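Worldbuilding Help > Vampires & Other Undead > House politics

How do I demote a vampire who has been loyal for 2000 years?

Posted by Arlo Mercado, 16 April 2018

I run a play-by-post game set among the vampire houses of Grundthorpe. One of my NPCs, Wutis, is seneschal of House Stenholm and has been since before it had a roof. He is 2000 years old, he has never lost an argument, and my players have started sending him their problems so they don't have to solve them. Last chapter they asked him to pick a lock.

I need him out of power by the December arc but still in the story. I don't want to stake him, partly because I'm fond of him and partly because one player has threatened to leave if I do. Exile seems cheap. A coup would need forty pages and I have two. The house rules as I've written them say a seneschal serves "until ash," and I wrote that at one in the morning and have regretted it ever since.

Has anyone got rid of a beloved elder without killing him or making him suddenly stupid?

Kai-wen Wei

You wrote "until ash" and never said whose. Let it be the founder's. The founder of House Stenholm has presumably been asleep in the cellar all this time, as founders are. One night somebody goes down with a lamp and finds a neat gray pile in the coffin, and by the letter of your own law Wutis is out of a job before breakfast.

What I like about this is that he'd be the one to point it out. A man who has never lost an argument would read the clause aloud, agree with it and hand over the keys. Then you have a very old vampire with no duties and strong opinions living in the guest wing. Your players can still go and see him, but he no longer commands the guards, can't open the archive, and has to ask the new seneschal for a candle allowance.

Pick a successor they already dislike. I did this in my own game with a fledgling named Yeh, 112 years old and unbearable about it. She reorganized the crypt by date of death. The players spent three sessions trying to get the old one reinstated and forgot to be passive.

Two practical points. Decide who benefited from the founder turning to ash, even if you never tell them, or they will ask on the first page and you'll be making it up with everyone watching. And write the handover from the point of view of a servant. Elders giving speeches to other elders is how I lost 2 players and most of a spring.

I'd also keep the demotion short. One post for the discovery, one for the reading of the clause, then straight on to the first thing Yeh (or your Yeh) gets wrong.
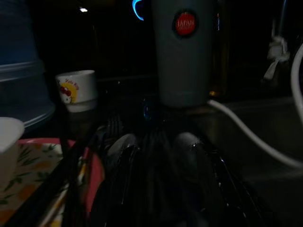 Hello Kitty cup and a blue-gray tumbler

nightsoil_40

just kill him. they always come back anyway, its vampires

Otherwise give him a curse where he can only tell the truth on even nights. We had one like that and it was great until we lost track of which nights were even. In the end the GM kept a calendar on the fridge and her husband wrote the dentist on it and that became canon.

Arlo Mercado

Going with the ash. I reread the charter and the founder's coffin is mentioned once, in chapter one, as "never opened," so past me was either very clever or too lazy to describe the inside. I've made the servant a lamp boy who can't read and has to have the clause explained to him, so the players get it explained too.

The player who threatened to leave has asked if Wutis can keep his chair. He can keep the chair - the new seneschal is going to have it moved next to the kitchen door.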